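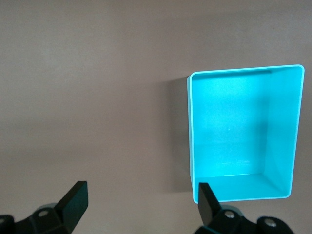

Lumturie Vukadinović asks whether seed envelopes kept in a heated office over the winter are still worth sowing. In most cases they are, provided that a germination test is carried out first. The procedure set out on this page applies to beans, peas, lettuce, tomatoes and most common herbs held by members of the Juren Seed Library.

Before you begin

Check the year on each envelope. Onion and parsnip seed more than two years old should be returned to the front desk and not tested. You will need paper towels, a zip bag, a waterproof marker and clean tap water.

Testing the seed

1. Take 14 seeds from the envelope without selecting for size or color. For very large beans, seven are enough.

2. Moisten a paper towel and wring it out. It should feel damp, with no water dripping from it.

3. Lay the seeds on one half of the towel, spaced so that they do not touch, and fold the other half over them.

4. Place the towel in the bag and write the variety and the starting date on the outside. Leave the bag slightly open.

5. Keep the bag at room temperature, out of direct sun. Lettuce may fail to sprout in a warm room – a cool hallway is preferable.

6. Open the towel every second day. Add a few drops of water if it has begun to dry at the corners, and remove any seed that shows mold.

Reading the result

Count the sprouted seeds at the end of the period printed on the envelope. If more than half have sprouted, sow at the usual spacing. If fewer have sprouted, sow twice as thickly and thin the row later. Where only one or two come up, the envelope should be withdrawn.

Peppers are slow and should be given a full 14 days. Members growing the Todorova pepper have reported sprouts after that point, and late results for this variety will be accepted until June.

Recording

Enter the result on the card filed with the variety. Questions about older cards may be addressed to Nurhan Yurt at the front desk.

Page last revised March 11, 2026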